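Moving my shop off Ruleo, has anyone tried Gaillard?

wickerandwool
Hello all, long-time reader, first proper question. I sell baskets and a bit of yarn through my blog and I've been on the Ruleo plugin since the beginning. It's done me well, but the checkout has got so slow since the August update that I've started getting emails about it (very polite ones, bless them, but still). I have 92 products and nearly 3,000 customer accounts, so I'm nervous about moving. Is Gaillard any good for a shop my size?

Stullen
Welcome! I moved to Gaillard last year and I've been so happy with it. The import tool brought my products over in one evening, pictures and all, and the postage settings are lovely once you find them (they're under Regions, don't ask me why). Do it on a copy of your site first though!

marrowfat_pete
I'll have to disagree with Stullen a bit, sorry. Gaillard is fine until you want variations. I had 7 sizes of one thing and had to enter the stock for each by hand. Have a look at Viddale before you decide, it's plainer but it copes with sizes much better.

Stullen
Fair enough Pete, though they did sort out variations in the spring, so it may be worth another look. And Viddale wants a yearly fee for every payment method, which soon adds up for a little shop!

wickerandwool
Thank you both, this is so helpful. Most of my baskets come in two or three colours, so variations do matter to me.
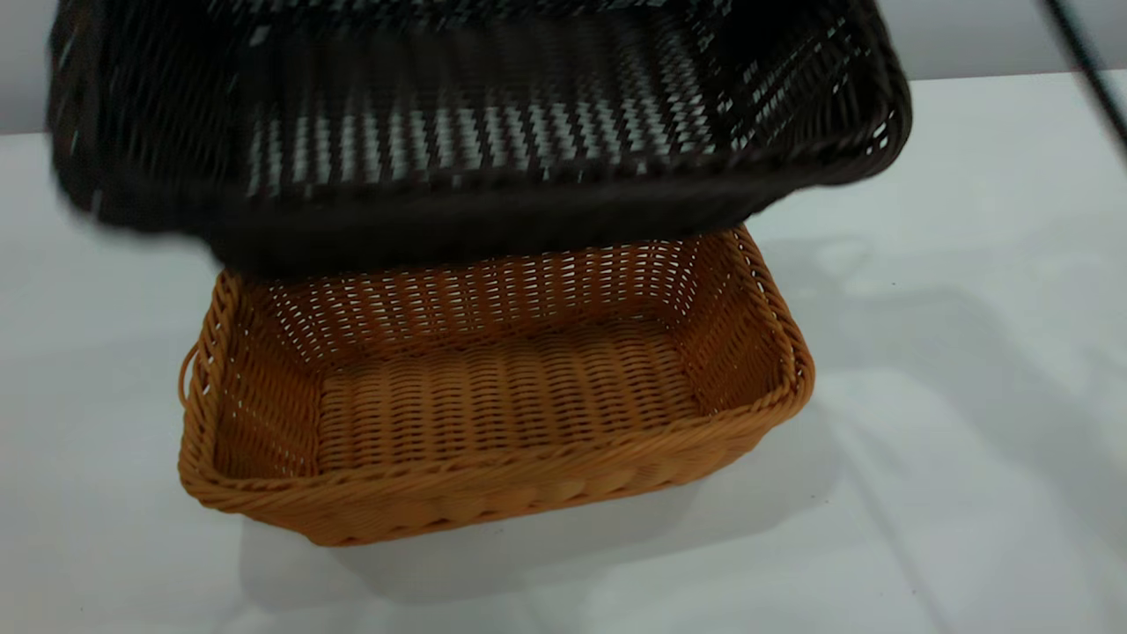
I also have 520 old orders I'd like to keep for my records, and I can't tell from either website whether those come across or only the products.

marrowfat_pete
Viddale takes orders as a spreadsheet. Export from Ruleo, change the date column to day first, and it should go in. Customer passwords won't move with either of them, so warn people they'll need to reset.

teapot_tina
Before you move anything, have you tried switching off the Ruleo wish list? Mine crawled until I did that, and I'm still on it quite contentedly.

wickerandwool
Ooh, no I haven't! I'll try that tonight after tea and report back.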